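List: Fledum small-parts list
Subject: Re: [fledum] Sorting mixed hardware: compartment boxes, wing nuts, hex bolts
From: Marwan Hamdan

Replying inline to Sem. I trimmed the parts about postage.

Sem Postma wrote:
> I have inherited a coffee can of mixed fasteners from the Edet bench
> and want to get it into a compartment box before October. It is hex
> bolts and wing nuts for the most part, some black, some brass, with
> a few plain washers at the bottom. My questions:
>
> 1. Do you sort by type first or by thread first?

Type first. Heads and wings can be told apart by eye at arm's length, while threads need a gauge or a known nut. If you start with thread you will gauge every piece in the can, including the ones you are going to throw out. Split the pile into bolts, wing nuts, washers and unknown. Then gauge the bolts only. The nuts get checked against a bolt whose thread you have already established.

The exception is a can you know came from a single machine. In that case the threads will fall into two or three groups and you can try a nut on everything as you pick it up. Yours did not come from a single machine.

> 2. Tip the can out all at once, or work from it by the handful?

By the handful. A full can on a bench makes a heap, and you spend your time digging in it. I put out only as many pieces as will lie with clear space between them. A bolt lying against another bolt hides its head, and you will pick up both.

Use a hard, flat surface with a wall or lip at the back and sides. Wing nuts do not roll far but hex bolts will swing around on the head and go off the front. A pale surface is best for black hardware. It is less good for washers with a dull gray finish, which disappear on anything with a stone or marble pattern. Brass shows up well on nearly everything.
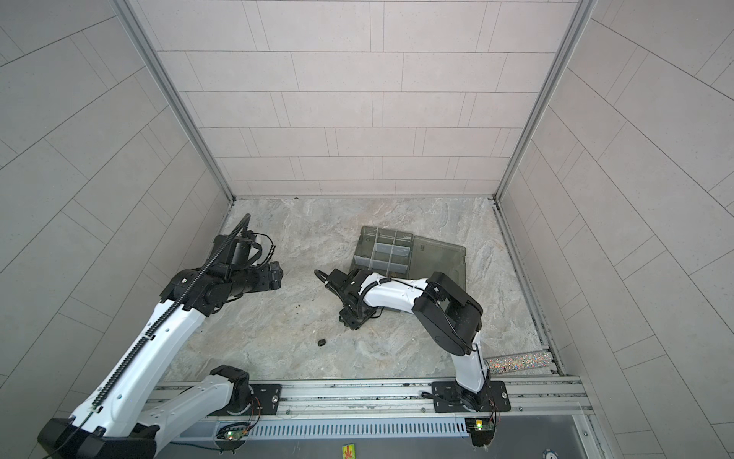 Where the box goes matters more than people expect. I set it flat on the same surface as the parts, open, with the lid folded all the way back so that it lies down by itself. A lid left half up gets knocked by the wrist, and on a light box that is enough to shift the whole thing. If your lid will not go flat, take it off at the hinge if the hinge allows it. The Turen boxes come apart there without tools. The Vumora ones have a molded hinge and will crack if you force them, so leave those alone.

Turning the box slightly toward your working hand is fine. Do not turn it again partway through, or you will start reading rows as columns and put the second half of the parts in the wrong cells. I have done this with 77 bolts and had to take them all out again.

> 3. Black and brass wing nuts with the same thread: same cell or
> separate cells?

Separate, if you have the cells. They are interchangeable as far as the thread goes, but the brass ones are softer and I would not want to reach for one without looking and put it on something that gets tightened hard. Before you split them by finish, run each one down a known bolt by a couple of turns. The finish tells you nothing about the thread, and an old can will often have two threads that look identical.

If you are short of cells, put brass and black together and keep different threads apart. Color can be sorted out at the moment of use and thread can't, or not quickly.

On how to pick them up: take a wing nut by one wing. Gripping it across both wings works until it has landed tilted, which is most of the time, and then it turns in your fingers. Bolts should be taken by the shank, just under the head. If a bolt is standing on its head, leave it standing and take it from there. It is the easiest position you will get.
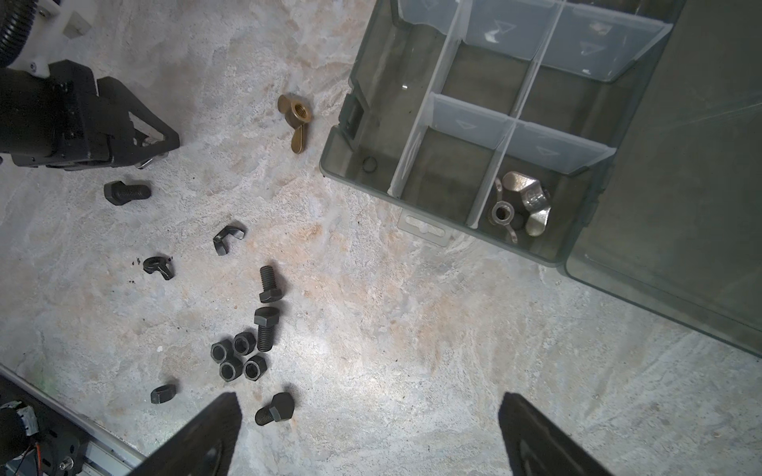
Old hardware also sheds. You will get small flakes of finish, thread debris and plain dirt, and it ends up at the bottom of the cells, where it holds damp. Brush off the surface between handfuls and tap each bolt before it goes in. I do not wash black oxide parts. If you do, dry and oil them the same hour.

> 4. How many to a cell? And what do you do with the overflow?

Fill to the point where you can still get two fingers in and lift one part out. For the bolts I use, that is 10 to a cell in the small boxes. Wing nuts lock together, so allow fewer of them than the volume suggests. Check the lid before you commit to a number. On the clear-divider boxes the lid sits directly on top of the dividers, and a single wing standing proud will hold it open along that side. Small washers will then travel from cell to cell the first time you carry the box upright.

Overflow goes in a bag with a label, and the cell gets a mark saying that a bag exists. Do not start a second cell for the same part somewhere else in the grid. Adjacent is acceptable.

> 5. Do you label the lid or the cells?

The cells, on the floor of the cell, with the label face up under the parts. Most lids have some printing on them already and anything you add is hard to read over a translucent surface. A lid label is also wrong as soon as the lid comes off or goes back on the other way around. When a cell is empty the label shows, and that tells you to reorder.
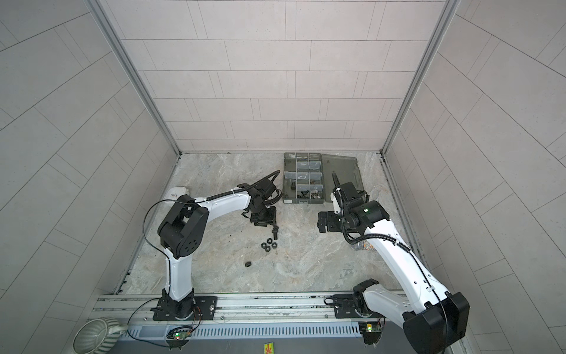 For layout, I put bolts along the edge of the box nearest to me and the matching nuts in the next row back, in the same column. Washers go behind the nuts. One column is then one complete fixing, and I can take a set without reading anything. It wastes some cells when you have a bolt length with no nut to match it. Leave those cells empty. The remainder of the can will fill some of them, and if it does not, you have room for the next can.

Unknowns get one cell in the far corner and no more than that. Once it is full, go through it with the gauge and discard whatever you still can't identify. My last batch was 56 pieces of unknown, and I kept 2.

> 6. Is it worth doing at all, compared with buying a new assortment?

For the bolts, only if you are missing a length. For the wing nuts, yes. The assortments I have bought had too few of them and in sizes I do not use.

If you send the head sizes across the flats, and the shank lengths measured from under the head, I can say which of the Turen inserts will fit. I need both figures.

Marwan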